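Section 4: Washing soft toys and small textiles

This section covers the Clelix front loader when used for plush toys, cloth books, doll clothes and similar items. For bedding and towels, see Section 3. For woollens, see Section 5.

4.1 Before you start

Check the sewn-in label on each toy. Do not machine wash anything marked surface clean only, or anything with a battery box, sound unit or heat pack that cannot be taken out.

Older toys may have no label. Press the body firmly. If you feel beads, straw or sawdust, wash by hand.

CAUTION: Loose beads can pass through the drum holes and block the drain pump. Pump blockages caused by toy filling are not covered by the warranty.

4.2 Loading

1. Close any zips and hook-and-loop tabs. Remove ribbons and clip-on accessories.
2. Mend open seams. A gap the width of a fingertip is enough for the filling to work its way out.
3. Place each toy in a mesh wash bag. A knotted pillowcase will do.
4. Add one or two light towels if you are washing a single toy. The machine may not balance for the spin without them.
5. Fill the drum no more than half full.

NOTE: Wash dark and light colours separately the first time. Red and navy plush are the most likely to run.

4.3 Selecting the program

1. Turn the dial to Delicates.
2. Press Temp until Cold shows.
3. Press Spin until the lowest speed shows. Do not choose No Spin — a waterlogged toy is heavy and can tear when lifted.
4. Pour liquid detergent into compartment II, up to the first line. Powder tends to stay in long pile.
5. Leave the softener compartment empty.
6. Press Start. The program takes 90 minutes.

If the display shows E9, the load is out of balance. Wait for the door to unlock, spread the items by hand and press Start again. If E9 comes back, add another towel.

4.4 Drying

1. Take the items out as soon as the door unlocks.
2. Squeeze thick parts in a dry towel. Do not wring.
3. Pull ears, arms and legs back into shape.
4. Dry flat on an airer in the shade, turning morning and night. Large toys can take several days in winter.
5. Brush the pile with a soft brush once dry.

CAUTION: Do not tumble dry plush on a hot setting. Synthetic fur can melt and mat, and glued eyes may come off.

Check the middle of the toy before you put it away. If it feels cool or smells musty, it needs longer on the airer.

4.5 Storage

Keep clean toys in a container with openings in the sides so that air can move through. Sealed tubs are suitable only for items that are completely dry.

Spare mesh wash bags (part no. 2808) can be ordered from your Clelix dealer. 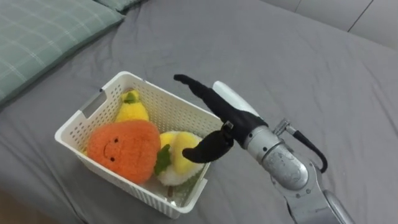 Figure 4-1. Plush toys in a ventilated basket.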